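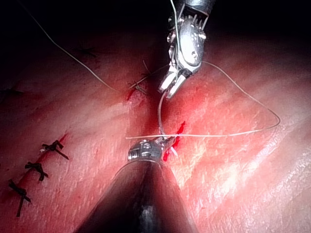 White suture thread at the central incision.

About Wasulness

Wasulness is a small training school for wound closure in Dristberg. We teach suturing and very little else. Our courses cover needle handling, thread control, knots and the common stitches, and most of the time is spent practicing.

The school opened with one room and a single evening course. We now have 20 practice stations and train 400 people a year. Every course starts with the needle – how to hold the curve in the jaws, where to enter the skin, and how to pass the needle from one side to the other. After that comes the thread. New students tend to pull it too tight, so we spend a full session on tension before anyone ties a knot.
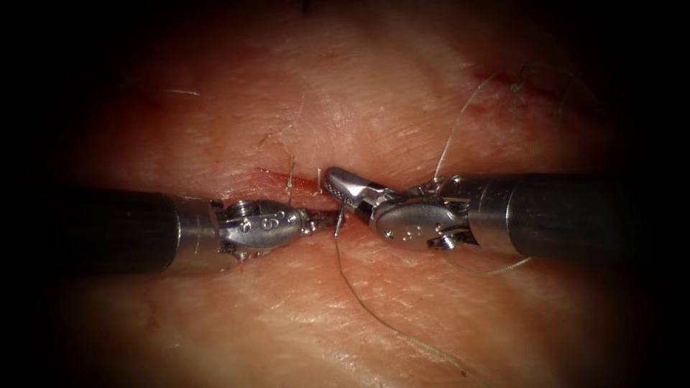

Courses and fees

The basic course costs $475 and includes needles, thread and a printed workbook. It starts at 6 p.m. and is open to beginners. The advanced course, which we call Standetti, deals with closing edges that do not line up well. You need to finish the basic course first.

We order 3000 needles at a time through Khasawneh, our supplier, and also sell them in small packs at the front desk. Please bring your own magnifiers if you use them.

In the second half of each course, students work on short, straight incisions and practice placing the needle close to the end of the cut.

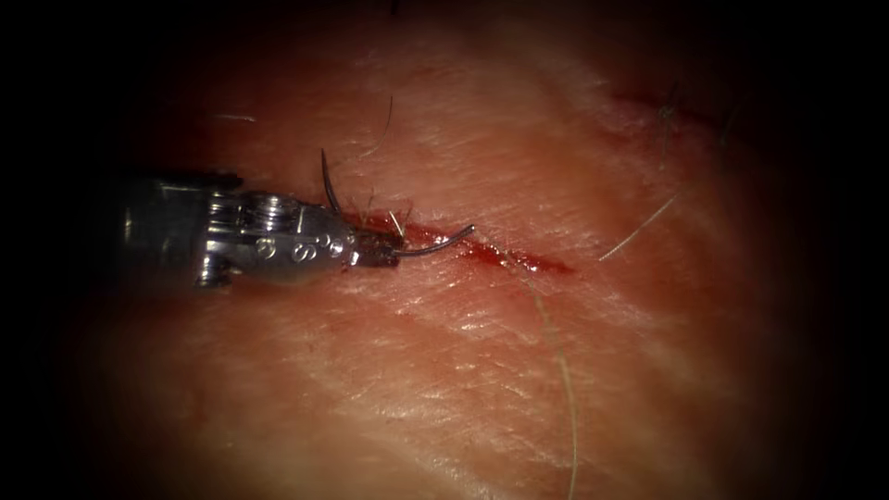 Raed Moussa wrote to us after the September course that the slow start had annoyed him at first, but that his stitches were more even by the last evening. He also asked for longer sessions – we have since added 20 minutes to each one.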